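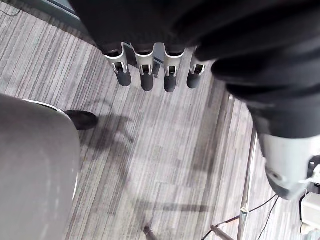
Careers > Facilities and Interiors

Floor Care and Furnishings Assistant (part-time)

Hunura Workspaces invites applications for the position of Floor Care and Furnishings Assistant at its Duan Street offices. The successful candidate will be responsible for the daily upkeep of carpeted rooms, including vacuuming, spot cleaning, and the care of chairs and their covers. Furniture must be returned to the room plan at the end of each shift.

Applicants should have at least 2 years of experience in commercial cleaning or a related field. Familiarity with striped and patterned carpet is an advantage. The position involves bending, kneeling, and moving light furniture.

The assistant will work 5 mornings a week and will report to Oranuch Thaweesak, Interiors Supervisor. Training is provided during the first month.

Please send a resume and the names of 2 references to Hongmei Cui, Personnel Office, Room 41, quoting reference 89.

Last updated: Oct 12, 2020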